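Hakham Linen Services, Istinport plant
Joint working group on the folding cells
Minutes of the meeting held 10 February 2020

Present: plant manager (chair), day shift lead, evening shift lead, two folding operators, maintenance technician, training coordinator, union steward, project engineer from Peixoto. Minutes taken by the office assistant.
Apologies: health and safety adviser, Drilport plant manager.

1. Minutes of the last meeting

Accepted with one correction. Under item 4, "sorting line" should read "folding line." The sorting line is outside the scope of this group.

2. Matters arising

2.1 Anti-fatigue mats for the hand folding stations have been delivered and laid. The evening shift lead asked for one more at the bagging end. Plant manager to order.

2.2 The steward had asked for the written statement on jobs to be posted on both notice boards. It is posted in the canteen but not by the time clock. Office assistant to post it.

2.3 The request for a second key to the cell cabinet is still open. Peixoto to supply.

3. Progress with towel folding

The Peixoto engineer reported on the two-arm folding work. The arms are being taught on small towels in mixed colors, with an operator at the table. Bath sheets and fitted items have not been started and will not be started before July.

The engineer explained that the flat fold is the easy part and that most of the teaching time goes into finding an edge and lifting it cleanly. A towel that arrives bunched has to be opened before anything else can be done. The folding operators said this matches hand work, where a new starter also spends the first weeks learning to find the corner.

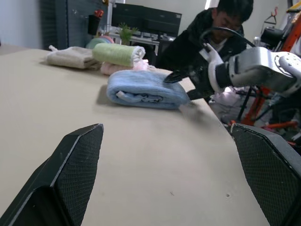 The day shift lead asked what counts as an acceptable fold. At present the engineer and the operators judge it by eye and do not always agree. The operators want the customer's standard used from the start: edges together, label inside, no corner showing at the front of the stack. The engineer said the label is the hard one, as it can be on any side when the towel is picked up.

Agreed that the operators will write the standard on one page, with a sample of each fold kept at the table. The same page will be used for training new staff.

The target for the trial is 780 towels in a shift from one cell. The evening shift lead said this number had been passed around the floor as a target for people. The plant manager confirmed that it applies to the cell only and that hand folding rates are unchanged. Shift leads to say so at the start of each shift this week.

4. Jobs and hours

4.1 The steward asked for the position to be minuted again. The plant manager stated that no one in folding will lose a job or contracted hours as a result of the cells. Posts that fall vacant in folding may be left unfilled, and the union will be told each time this happens.

4.2 The steward said that leaving posts unfilled is still a reduction and that members see it that way. Members on the evening shift are worried about overtime, which many of them count on. The plant manager could not give a guarantee on overtime. The steward asked for overtime figures by shift, month by month, to be brought to this group. Agreed.

4.3 Eight operators have put their names down to train as cell operators. There are places for fewer than that in the first round. The group discussed how to choose. Length of service was proposed by the steward, and a short practical session by the training coordinator. No agreement. To come back to the next meeting with both options in writing.

4.4 Pay grade. The operators now working at the table are paid at the folding grade. They said the work is different: they are watching, correcting, and explaining to the engineer why a fold is wrong, and they are also expected to keep their own count up when they go back on the line. The plant manager accepted that the count should not apply on days when a person is at the table. This takes effect immediately. The grade itself will be reviewed with the union and is not for this group to settle.

5. What the work is like at the table

The two operators were asked to report in their own words.

The first said that her shoulders and wrists are better on the days she is at the table, but her eyes are tired by the end. Sitting and looking at one spot is harder than she thought it would be. She would like to change over with someone halfway through the shift. She misses talking to the people on the line.

The second said he likes the work and would do it full time. His complaint is with the waiting. When a fold goes wrong the towel is shaken out and the attempt begins again, and he cannot do anything useful in between. He asked whether two tables could be looked after by one person. The first operator did not support this and said it would become the normal load as soon as it was tried.
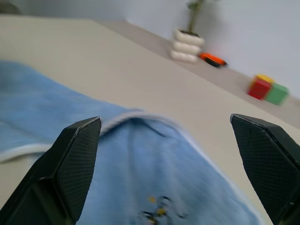 The steward agreed with the first operator and asked that no one be given two tables during the trial. The engineer said two tables had not been planned for at this stage. Agreed: one person to one table until the trial ends.

Changeover at the half shift will be tried for the rest of the month. Shift leads to arrange cover.

The training coordinator asked whether operators could be shown how to restart a cell after a stop instead of calling maintenance each time. The maintenance technician had no objection for ordinary stops. Anything involving a cable, a cover, or a finger pad stays with maintenance. Peixoto to provide a restart sheet in plain English and Spanish. The current sheet is written for engineers and was not found useful.

6. Safety

6.1 No injuries and no near misses reported since the last meeting.

6.2 One of the operators asked how close a person may sit while the arms are moving. There is some confusion, as different advice was given on different days. The engineer to put the distance in writing, and maintenance to mark it on the floor with tape. Until that is done, operators may stop the arms at any time for any reason and will not be asked to justify it.

6.3 Sleeves and lanyards. Lanyards are not to be worn at the table. Badge clips are available from the office.

6.4 The health and safety adviser sent a note asking for the risk assessment to be redone before any cell moves onto the main floor. Agreed.

7. Costs

The plant manager reported that the trial is within budget. Spare finger pads were not in the original quote and will be charged at 88 dollars a set. The maintenance technician asked for the pads to be checked weekly and a record kept, so that the group knows how long a set lasts before more are ordered.

The operators asked whether the purchase of 300 new trial towels was needed when there is plenty of worn stock. The engineer said both are wanted, as worn towels have lost their shape and behave differently. The operators pointed out that nearly everything that comes through the plant is worn. Agreed that half of the order will be canceled and replaced with stock pulled from the rag bin.

8. Drilport

The Drilport manager had asked in writing whether a cell could be sent there before the end of the trial. The group was against this. Drilport has a smaller folding crew and no one there has been consulted yet. The steward said Drilport members should have their own meeting before any equipment arrives. Plant manager to reply and to send these minutes with the reply.

9. Any other business

9.1 The evening shift lead said that visitors have been walked through to see the arms without the people at the table being told beforehand. Both operators said they do not like being watched without warning. In future the shift lead will be told the day before and will ask whoever is working.

9.2 The radio on the folding line was turned off during the first week of teaching and never turned back on. The engineer has no need for it to be off. It can go back on.

9.3 The second operator asked for a chair with an adjustable back. Plant manager to order with the mat.

Actions

Plant manager: mat and chair; overtime figures by shift; reply to Drilport.
Office assistant: post statement by the time clock.
Peixoto: second cabinet key; restart sheet in two languages; working distance in writing; amend towel order.
Folding operators: one-page fold standard and samples.
Shift leads: explain the cell target; half-shift cover; notice of visitors.
Maintenance: floor tape; weekly pad check and record.
Training coordinator and steward: written options for choosing trainees.
Health and safety adviser: new risk assessment before any move to the main floor.

Next meeting: same room, in four weeks, at the overlap of day and evening shifts so that both can attend in paid time.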